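Can Machines Do the Chores Yet? Pictures From the Small Jobs

Home > Galleries > Work and Machines

Most of what gets shown of household robots is the big stuff. A machine folds a shirt on a stage, or walks across a kitchen with a tray. I have been more interested in the small jobs, the ones people do without noticing: picking up a brush, putting a cup back, clearing the edge of a sink. I spent a good part of the spring asking people who work on these things how far along they are, and also asking people who do the chores for a living what they would hand over if they could.

The short answer is that it depends on the chore, and the split does not fall where I thought it would. Floors are mostly done. A flat floor with nothing on it can be cleaned by a machine you can buy today. A bathroom shelf can't be tidied by one, at least not by any I was able to find for sale.

Angeliki Andreadis ran housekeeping at a small hotel called the Dollard before she started advising companies that want to sell machines to hotels. She keeps a list of tasks in a room turnover, 23 of them, in the order her staff used to do them. She went down it with me on a Tuesday and put a mark next to the ones she thinks a machine could take over now. She marked two. One was vacuuming the open part of the carpet. The other was carrying linen along the hallway to the elevator, provided somebody else loads the cart.

The remaining tasks nearly all have the same thing in common. Somebody has to pick up an object they haven't seen before, figure out where it belongs, and set it down without knocking over whatever is next to it. Guests leave brushes, chargers, half a sandwich, a child's shoe. "You don't think about how to hold a hairbrush," Andreadis said. "You also don't think about whether it's trash. Those are both problems for the machine."

There are a few ways of teaching a machine to handle things. One is to program each motion. This still works well in a factory, where the part is always the same and always arrives in the same spot. Another is to have a person steer the robot from a distance and record what it does. A third is to leave the robot out of it for the time being and put the gripper in a person's hand. The person does the job with the same kind of jaws the machine will have, over and over, and the motions are recorded for the machine to learn from.

The third way is slower to watch than I expected. A hand has a palm and five fingers and can roll a brush over without letting go. With two jaws you have to decide where to grab before you grab, and if you choose badly you put the thing down and try again. 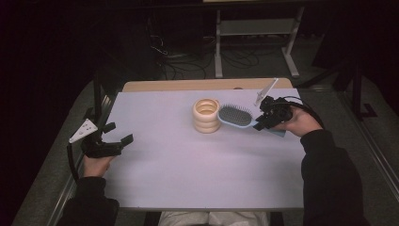

A hairbrush held by its light blue handle, beside a ribbed cup. The left gripper is open.

A brush is a fair test for this kind of work. The handle is narrow and the head is wide, so the weight is not in the middle. Grab it at the far end of the handle and the head wants to swing down. Grab it near the head and you have better control, but the bristles are in the way of whatever you want to do next. Putting one upright in a cup means tipping it through a quarter turn in the air and finding the opening, and a light cup will slide if you touch the rim on the way in. A second hand can steady the cup. People do this automatically. A machine with two arms has to learn that the other arm is useful even when it isn't the one carrying anything.

I asked at several places how many times a task needs to be shown before a machine can do it. I didn't get a number I would trust. Everyone agreed that more is better and that variety matters more than repetition. A hundred goes with one brush in one cup will teach a machine about that brush and that cup. Change the cup for a taller one and you may be starting over, or you may not. The people I asked were frank that they often can't tell ahead of time.

The shop floor is further along than the house, but less so than I had assumed. Mitsotakis-Vlachou, a packing company that fills gift boxes for drugstores and gift shops, put in an arm to place items in trays. It handles the soap, which comes in cartons. The combs and brushes are still placed by hand, and the supervisor there told me they tried the arm on brushes for around 18 days before moving it back to soap. The bristles caught on each other in the bin and the arm kept coming up with two brushes or none.

She was not against the machine. Her view was that it had taken over the dullest part of the line and the people who used to do cartons were now on the mixed trays, where there is more to look at. She also said the arm needs someone close by all shift, so the savings were smaller than the salesman had promised. They are keeping it.

At Nillstead, a retirement residence with its own laundry, the manager has looked at a tidying robot called the Jurnura and decided to wait. Her objection was speed. An aide can clear a dresser top while talking to the resident and looking for the missing glasses. The machine she saw did one object at a time, with a pause before each. She thought residents might not mind the pauses. She minded them, since a slow machine takes up floor in a small room, and she has walkers to think about.

She did like one part of the demonstration. When the robot wasn't sure of an object it left it alone and went on to the next one. She said she has had new hires who could have learned from that.

I asked Andreadis to go down her list again before I put this page up, this time marking what she would expect a machine to manage in ten years. She got as far as the bathroom counter and stopped — the toothbrush glass, the comb, the cap that goes back on the tube. She put a question mark there and said she would rather leave it at that. Making the bed got a question mark too. The trash she gave to the machine, if the guest has used the can.

More pictures will be added to this gallery in the fall, when I hope to get back to the packing line.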